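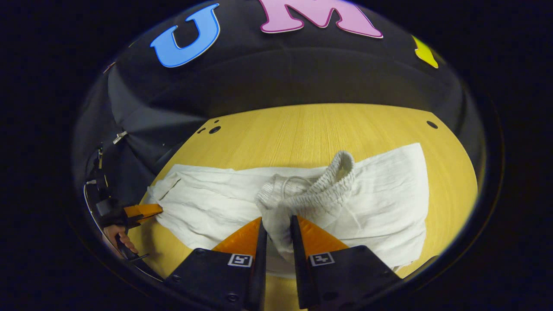 Poltcombe Equipment Plan, version 2

This repository holds the purchase list, budget sheet and replacement schedule for the cloth-handling benches at Poltcombe. It is meant for people who have to order the equipment or approve the orders, and for anyone setting up a similar bench who wants to see which lines we ended up with. The unit of planning is one bench: a table, a backdrop, a pair of hand-held grippers, a box of garments and what it takes to keep all of that in use. One person works a bench with a gripper in each hand, so a task like getting one set of fingers onto a drawstring waistband while the other touches the end of a leg uses both tools at once. A bench with one working gripper is counted in the sheet as a bench that is down.

The plan covers buying and upkeep only. The recordings themselves have their own data card and their own owner.

Date of this version: 2023-01-10
Maintainer: Kamran Parsa
Status: approved for ordering, except the lines marked HOLD

What is in the repository

bench_items: one row per item needed for one bench, with quantity, supplier, lead time class and budget line.

spares: one row per part that wears or breaks, with the stock level we want to keep and the level at which to reorder.

schedule: the order in which things are bought, by month, over 12 months.

quotes: the quotes as received, unedited. Prices in bench_items are copied from these by hand. If the two disagree, the quote is right.

notes: free text from the people who use the benches. Short, uneven and worth reading before you change a quantity.

All sheets are plain comma-separated text. Money is stored without a currency sign and without thousands separators. Tax and shipping are in their own columns and are never folded into the unit price.

Budget lines

Every item belongs to exactly one budget line. The lines are the same ones the finance office uses, so please do not add a new one in the sheet without asking first.

Line A, tools. The hand-held grippers, complete, with finger bodies, pads, cameras and handles. This is the largest line. Grippers are ordered in pairs, plus one loose spare per room.

Line B, consumables. Soft finger pads, marker tags, screws, tape, cleaning cloths, cut-out letters for the backdrops. Everything here is expected to be used up. A separate approval is not needed for orders on this line if the total stays within the monthly amount.

Line C, furniture and surroundings. Tables, fabric, clips, rods, lamps. Bought once per bench and then left alone.

Line D, cloth. Garments, towels and other textiles. See the section on cloth below, which has changed since version 1.

Line E, computers and storage. Drives, card readers, the transfer machine. Held centrally and charged to the project by share.

Line F, people's time for assembly and repair. Version 1 left this out, and the total was too low for that reason. It is now entered in hours, with the rate kept in a single cell at the top of the sheet.

Columns in bench_items

item: plain name of the thing. No part numbers here.
part_no: the supplier's number, if there is one.
line: A to F.
qty_bench: how many for one bench.
qty_room: how many shared across the room, for things like card readers.
unit_price: from the quote.
lead: short, medium or long. Short means it can be ordered the same month it is needed. Long means it has to be in the schedule at least a quarter ahead.
alt: an acceptable substitute. Blank means do not substitute.
hold: HOLD if the line is not yet approved.
comment: anything else.

Blank cells mean "not known". A zero means zero. Version 1 mixed these up in the shipping column, and some of the older totals are wrong as a result. They have not been corrected in the version 1 branch.

Suppliers

Andthorpe supplies the finger bodies, handles and mounts as printed parts. They print to our files, so a change to the files means a new quote. Send the revision letter with every order. The June batch came with the old hole spacing after an order went out without it, and the parts had to be drilled again by hand.

Samarakoon supplies fabric, clips and the backdrop rods. They cut to length. Give the finished size and let them add the hem.

Soft pads are bought from whoever has them in stock in the right stiffness. The alt column lists two acceptable grades. Please do not mix grades on one gripper – the fingers will close unevenly and the bench will be back in the repair queue.

Tables come from the furniture catalog that the rest of the building uses. The tops already have holes in them, and new holes are not to be drilled without asking Kamran. Anything that needs to be fixed to the top should go through an existing hole or be clamped.

Cloth

Line D used to be a lump sum. It is now worked out from the task list, with a set of garments and flat cloths for each bench and a reserve in the store.

The reserve is 200 pieces for the whole site. That figure came from the rate at which pieces were being retired during the first season, and it should be looked at again when the Levis room opens. Levis will run mostly large items, such as sheets and long pants, which are handled more heavily and take up more shelf space.

Buying notes for cloth:

Buy plain, undyed or white pieces for half of each set. Thin white cloth shows its folds poorly under strong lamps, and the operators need practice with it as well as with the easy dark pieces.

Include garments with waistbands, cords, ribbing and hems. Pieces without any of these are cheap and tempting, and a set made up only of them does not match the task list.

Wash everything once before first use and enter the wash under Line D. The laundry charge is small per piece but it was missing from version 1 entirely.

Retired pieces go into the textile bin in the store. They are not to be moved to another bench as spares.

The same bench handles garments and flat cloth without a change of fingers. A pinch on a thin white cloth, with the pad tips closed and a narrow strip caught between them, is the sort of grip that decides how long a set of pads lasts. For flat cloth the operator works close to the tabletop, and the notes sheet has more entries on pad wear from flat cloth than from anything else in Line D. When you plan pads for a bench, look first at what share of its tasks are flat cloth, then read the spares sheet.

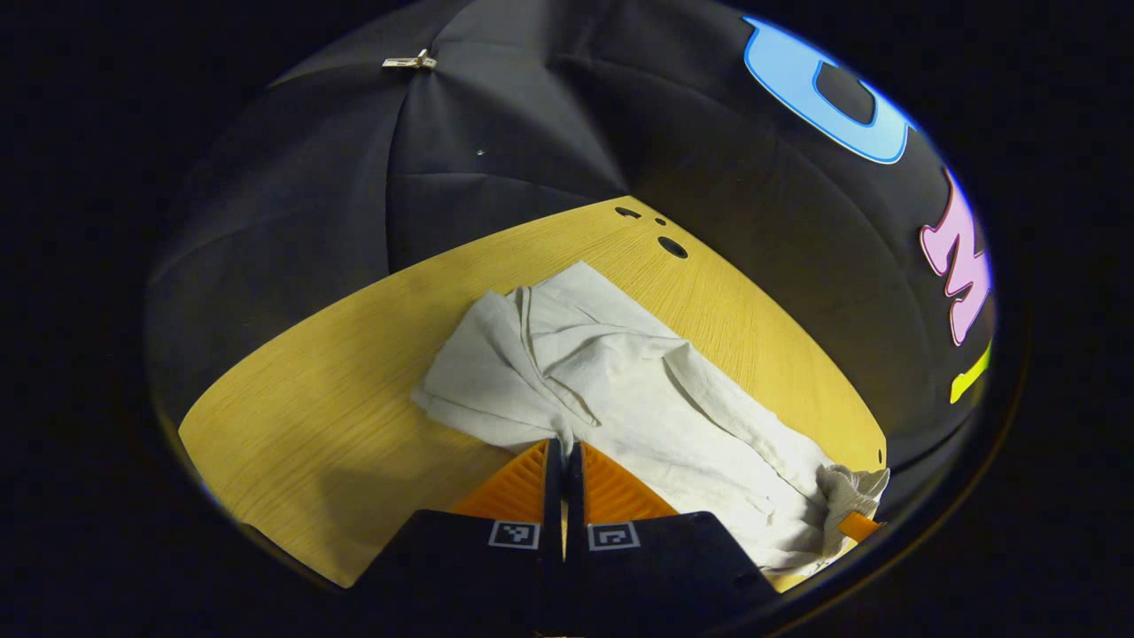
Spares and replacement

The spares sheet is the one that gets used week to week. The main entries are listed here in words, and the sheet has the rest.

Finger pads. Replace all the pads on a gripper together. We plan for a full change after around 40 hours of recorded work. Benches that do mostly flat cloth should be checked sooner. Keep enough in the store for one full change on every bench.

Marker tags. Printed in-house on matte stock. A tag that is scratched, lifting at a corner or stained is replaced, and the gripper is calibrated again before it goes back to the bench. The cost is close to nothing for the tag and half a morning of Line F time for the calibration, so please budget for the second part.

Screws. Bought by the box. The short ones in the finger housings work loose with use and should be on the monthly check.

Finger bodies and handles. Long lead. Reorder when the last spare pair is opened, not when it is fitted.

Cameras. Long lead, and HOLD until the quote is renewed. One spare per room.

Backdrop fabric. Has never needed replacing so far. The sheet carries a small amount for it anyway.

Backdrop letters. The colored letters are cut to the shape file in the store folder and attached to the black fabric. Keep a spare set per room and do not swap colors between benches without writing it down, as the recording team has to log the change.

Schedule

Long lead items are ordered in the first quarter of the plan, furniture and fabric in the second. Cloth is bought in small lots throughout. Line F hours are spread evenly, with a higher amount in the month a new room opens.

If the money comes in late, move Levis as a whole. Do not open it with part of its tools and no spares. We tried that with the second Poltcombe room and ended up taking grippers from working benches to keep it going.

If the money comes in short, cut the number of benches and leave the per-bench quantities as they are.

Known gaps

Shipping for printed parts is an estimate. The quotes give a range and we used the upper end.

Storage in Line E is charged by share, and the share for the coming year has not been confirmed.

There is no line for moving a bench between rooms. It takes most of a day with setup and it has been charged to Line F under "other".

Glove and wrist support costs for operators were asked for in the notes and are under review. They are not in the total.

Resale value of old tools is left out on purpose.

Changes since version 1

Line F added.
Line D split into sets and reserve, laundry added.
Tax and shipping separated from unit price.
Quotes folder added, with the originals.
Loose spare gripper per room added to Line A.
Lead time now a class and no longer a number of days, which went out of date each time a supplier changed theirs.

Using or reusing the plan

You may copy the sheets and change them for your own site. The quotes folder is internal and should be removed from any copy that leaves Poltcombe. Replace all prices with your own before you show a total to anyone.

To propose a change, edit the sheet on a branch, put the reason in the comment column and send it to Kamran Parsa. Changes to Line B are merged as they come in. Changes to the other lines are held for the quarterly review.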